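Notebook > Edit Room > Skenby, season 2

We use cookies to remember your reading preferences. By continuing you agree to our cookie policy. OK

October 8, 2018

Rewatched episode 9 of Skenby last night with the sound off, which is my new thing and which I recommend to everybody in the recap workshop (yes, even you, Marijke, I know you think it's a gimmick). I wanted to figure out why the finale drags for me when the plot is so busy. Notes below are in the order I scribbled them, sorry.

First thing: they cut away from faces way too early. The ferry office argument between Leemans and his sister should be the best scene of the season. Everything since the pilot has been heading for it! And the minute she says she knew about the will, we go to a wide shot of the harbor. Pretty harbor. I don't care about the harbor. With the sound on you get her voice carrying over it and it sort of works, but muted you can tell that somebody didn't trust the actress to hold the shot, and she could have, easily. See episode 4, the kitchen, where she does nothing for ages and it's riveting.

Second thing: I did a shot log. 978 shots in the finale, against 572 in the opener, and the finale is only a few minutes longer. I also logged the one before the finale and got 897, so it's not a one-off, they really did speed up toward the end. Marijke Verschueren did her own log of the opener back in June and we came out the same, so I trust my clicking finger. I'd like someone to do the middle episodes. My guess is the change comes with the new director after the Stolo storyline wraps up, but that's a guess.

Third thing, and this is me being grumpy: Stolo himself. Season one Stolo was a small-time smuggler who was scared of his mother-in-law. Season two Stolo quotes poetry and walks out of a burning boathouse. When did that happen? I went back through my old recaps and I was making excuses for it as early as episode 3 ("maybe he's been reading!"). Note to self, stop making excuses in recaps. If it bugs me, write that it bugs me.

Marijke's counterargument, copied from her email so I don't lose it: the whole show is told by Leemans, so of course Stolo gets bigger as Leemans gets more afraid of him. I like that a lot. I don't think the show does enough to earn it, though. There's no scene where we see the two versions rub up against each other. Compare Sundum, which had a much smaller budget and pulled off exactly this trick by letting the neighbor tell the same dinner party differently. Ten minutes of television and I still think about that soup. 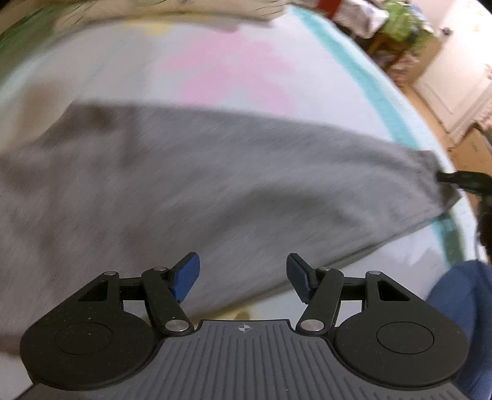
Anyway, the muted viewing also made me like some things more. The daughter's whole arc is in how she stands in doorways. Early on she's always half in, hand on the frame, and by the finale she just walks through. I'd completely missed it with the dialogue going. Going to put that near the top of the recap, it's nicer to open on something I enjoyed.

To do before we post:
- trim the Stolo rant, it's longer than the rest put together
- check whether the ferry office scene had a different cut at the festival screening
- ask Marijke if I can quote the email with her name on it
- watch the last scene one more time, sound ON, and decide if the phone call is real or in his head. I've changed my mind twice and the draft currently says both

Oh, and the title. "Skenby Goes Under" was the working one and I'm already tired of it. Leaving it blank for now.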